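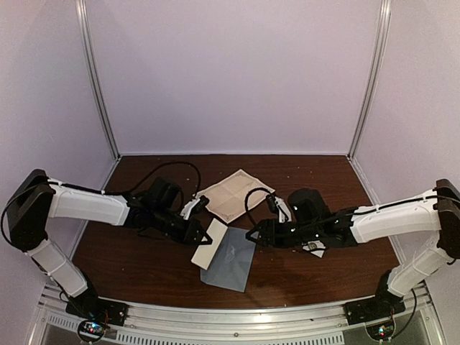

The Drawer Under the Telephone

My grandmother kept her important papers in the drawer under the telephone, and her unimportant papers in the drawer under the telephone, and as far as I could tell as a child there was no difference between the two. A birth record would be lying on top of a seed packet. If you wanted the title to the car you had to lift out the Christmas napkins. When the house in Cavstead was finally sold, the drawer came to me whole, with everything still in it, and I drove it home on the passenger seat with the belt fastened across it, like a guest.

That was in June. It has taken me until the short days of the year to get anywhere with it, and I would like to tell you it was the pressure of work, but mostly I was afraid of it. A drawer of papers looks like such a small job! You think you'll have it done by supper. Then you unfold the first thing, and read it, and call your sister about it, and supper is over and you have put away one receipt for a pair of boots.

I did count everything in the end, mostly to impress my sister. There were 2,326 separate pieces of paper and card, if you allow ticket stubs, and I do allow ticket stubs. Most of them could go. Bank slips, warranty cards for appliances long since hauled away, coupons for brands of coffee I had forgotten ever drinking. What remained was a stack I could lift with one hand, and that stack is really what I want to talk about, along with the handful of odd flat things that don't belong in any stack at all.

Flat things are harder than they look. A book stands on a shelf and a cup hangs on a hook, but a sheet of paper with a pretty border around it has no natural place in a house. You can frame it, and then you have to find a wall. You can file it, and then you never see it again. My grandmother's solution was to fold, and she folded everything, in halves and quarters and sometimes in a long zigzag like a paper fan, so that a thing as wide as a dinner plate could be slipped inside an envelope meant for a thank-you note. I have come to have mixed feelings about the zigzag. It opens beautifully in one pull, and it never again lies down.

If you have one of these, my advice is to leave it alone for a while. Open it on a clean table and let it sit up on its creases for an afternoon. I ironed one, years ago, on the lowest setting and through a pillowcase, and I have a shiny brown patch across a great-uncle's railroad map to show for it. These days I lay a sheet of plain paper over the top and a heavy book over that, and I go a week without peeking, or I try to. The creases soften. They don't go away, and I've stopped minding them.

Clear the table first, all the way, and wipe it, and then wipe it again when it has dried. Wood holds on to toast crumbs in a way you only notice once you have something old and pale lying on top of it. I keep a soft brush by me, the kind sold for watercolors, and I brush away from the paper, toward myself. My lap gets the worst of it.

Then there is the question of sleeves. I bought mine at Shawky, the stationery shop on the main street in Brultville, where they keep them behind the counter and will let you feel the different weights if you ask. You want the kind that says it is safe for photographs, and you want it a good bit bigger than the paper, so you aren't fighting the corners. The thin bluish-gray plastic that a lot of old things come wrapped in is pleasant to look at and I used to save it, every scrap, trimmed into whatever shape was left over. I no longer put paper in it. I keep a piece or two for lining the bottom of a box, and the rest I let go with less grief than I expected.

Certificates deserve a word of their own, and by certificates I mean anything with a decorative border and a good deal of small type. Every family seems to have a few. Ours are for penmanship, for the purchase of shares in a creamery, for 19 years of service to a choir, and for something to do with bees that no living relative can explain. They're often printed on cream-colored paper, or on white paper that got to cream by itself, and they turn up in the company of the oddest neighbors: a folded wrapper, a scrap of plastic, one of those little white cards with printed circles where the coins are meant to go.

I have a soft spot for those little cards. Somebody in every family starts one with great energy. The first circle gets its round gold piece straightaway, and then school begins again, or the baby comes, and the other circles stay open for 60 years. I used to think of them as failures and now I'm fond of them. A full card is a collection. One with a couple of open spots still has a person in it, standing at a counter, meaning to come back next week.

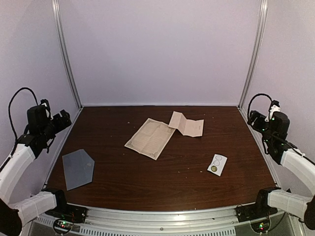 Emília Krajčí told me over the phone that I was going about it backward. You don't sort paper by what it is, she said, you sort it by who would cry if it were lost, and after that the sizes and the sleeves take care of themselves. She had done her own mother's papers in a single winter, in the spare bedroom, and had ended up with seven envelopes, each with a name on the front and nothing else written on it. If a piece had no name to go to, she put it in the kitchen for a month. Anything she hadn't picked up in that month, she said, she could let go of.

I thought about this for several days, and then I did it, grumbling. I took my good, clean, sleeved stack apart again and dealt it out across the table like a hand of cards. My sister got the penmanship. A cousin in Brultville, who plays the organ, got the choir. The creamery shares gave me trouble, being worth nothing and rather splendid, until I remembered a nephew who likes engraving and will look at a banknote through a magnifying glass for as long as you'll let him.

The bee certificate went to the kitchen. It has been leaning against the flour canister ever since, and I have read it so many times waiting on the kettle that I could probably recite it, so I suppose it has found its name after all, and the name is mine.

A few practical matters, for anyone about to open a drawer like this one. Pencil only, on the back, near the edge, and press lightly. Take out paper clips sideways, holding the sheet flat with your other hand; pulling them up leaves a bite. Tape that has gone amber should be left where it is unless you know someone with training and patience. For boxes I use the shallow ones made by Skultero, which stack without sagging and come in a gray I can live with, but a clean shirt box will see you through until spring as long as it stays out of the attic and off the basement floor. A closet in the middle of the house is best. Mine has the vacuum cleaner in it, and they get along.

Keep coins apart from paper if you can bear to. Metal marks things. I had a card tucked against a letter for I don't know how long, and there is a faint dark ring now in the middle of my grandmother's account of a trip to the lake, right over the word "picnic." I put the card in a small envelope of its own, and wrote on the envelope which letter it had been living with, and I would do the same again even though my sister laughed.

And read things! I know I said that reading is what slows you down, and it does. But I nearly threw away a folded sheet that looked for all the world like packing instructions, and on the back of it was the recipe for the poppy seed roll, the real one, with the amount of lemon that three of us have been arguing over since we were old enough to hold a spoon. It was less than I'd claimed. I have made a copy for everyone and sent mine to my sister last, with a note conceding the point.

The drawer itself is in my hallway. I haven't got a telephone to put above it, so for now it sits on a stool, with the mail in it.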